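Facilities and Building Services
Support request: record of correspondence and actions
Site: Bornorano Building, second floor, reading room and adjoining offices
Subject: Roller shades slipping, jamming and not holding position
Raised by: Nanna Østergaard, Reading Room Services
Assigned to: Omar Matar, Building Services
Date raised: 2021-07-03
Priority: Normal
Status: Closed, with one item carried forward

Description of the fault as reported

The shades on the south side of the reading room no longer stay where they are put. Three of them creep down over the course of a morning and have to be raised again by staff. A fourth, nearest the periodicals shelves, stops halfway and will go neither up nor down without force. Readers have complained of glare on the desks when the shades are left fully open, and staff have been asked to stop using the fourth shade until it has been inspected. The shades were supplied under the Drustoreo contract and have not been serviced since they were fitted.

Initial response from Building Services

Thank you for your request. Before a visit is arranged, please confirm the following:

Whether the chain moves freely when the shade does not, or whether both are stuck.
Whether the fabric is running straight or drifting to one side of the tube.
Whether the chain tensioner is still fixed in place at each window.
Whether any shade has been pulled by the fabric or the bottom bar.

Please do not apply oil or spray lubricant to the chain or the control unit. It will mark the fabric and may cause the brake to slip further.

Reply from Reading Room Services

On the three shades that creep, the chain and the fabric move together. On the fourth, the chain moves by a few beads and then locks. The fabric on the fourth shade has drifted to the left and the edge is beginning to fray. We cannot say whether anyone has pulled on the bottom bar. The room is open to the public and the shades are not supervised.

The windows in the adjoining offices have the same pattern of shade and these are working normally. Please advise whether they should be included in the visit.

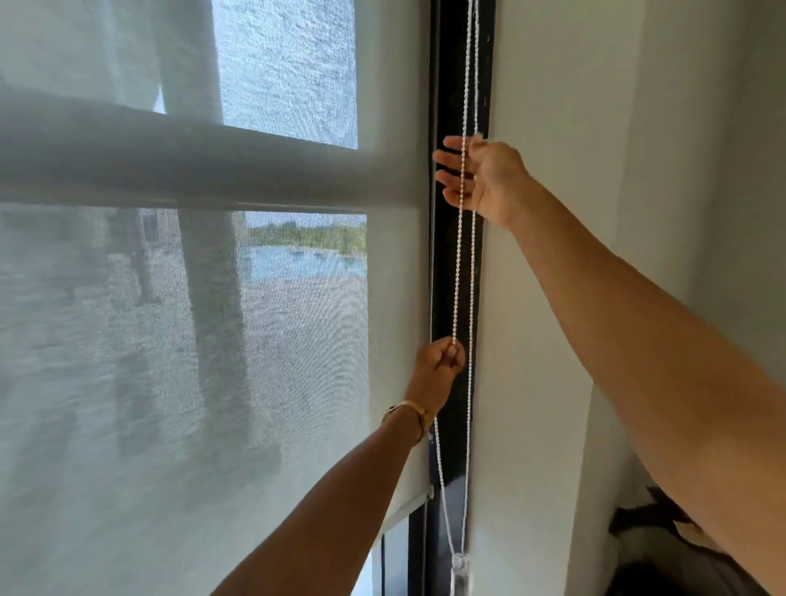
First visit: findings

All shades in the reading room were raised and lowered through their full travel. The three creeping shades have worn brake springs in the control unit. This is a known weakness of the earlier Zuma control unit, which was fitted throughout the second floor. The springs cannot be replaced separately and the whole unit must be changed.

The fourth shade had come off line on the tube. The fabric had wound over itself at the left end and was catching on the bracket. The bracket was also 7 mm lower than its partner. The bracket was raised and refixed, the fabric was unwound fully and rewound straight, and the shade then ran through its full travel five times without catching. The frayed edge was trimmed. No further repair to the fabric is proposed.

The office shades were included in the visit. No fault was found.

Parts ordered

Three control units, Zuma, white, current pattern.
One spare chain connector.

The supplier quoted a delivery period of two weeks. The parts fall within the 200 pound limit for minor works and no separate approval was needed.

Second visit: work completed

The three control units were replaced. Each shade was set at half height and left for 90 minutes. No movement was recorded on any of them. The upper and lower stops were reset so that the bottom bar rests just above the sill.

Access to the end window was delayed by the Mallet display case, which stands in front of it and may be moved only by Collections staff. We would ask that this be arranged in advance for future visits.

Guidance issued to staff

Operate the shades by the chain only, drawing it straight down with a steady movement. Do not pull the chain outwards into the room. If a shade stops before the end of its travel, reverse it by a short distance and try once more. If it stops again, leave it and report it. Tensioners must remain attached to the chain at all times and must not be removed for cleaning.

Item carried forward

Reading Room Services has asked whether a darker fabric could be fitted at the desks nearest the door. This is outside the scope of a repair request and has been passed to the planned works list for consideration in the next financial year.

Closure

Nanna Østergaard confirmed by email that all four shades are working and that the request may be closed. Any recurrence should be reported as a new request, quoting the window number.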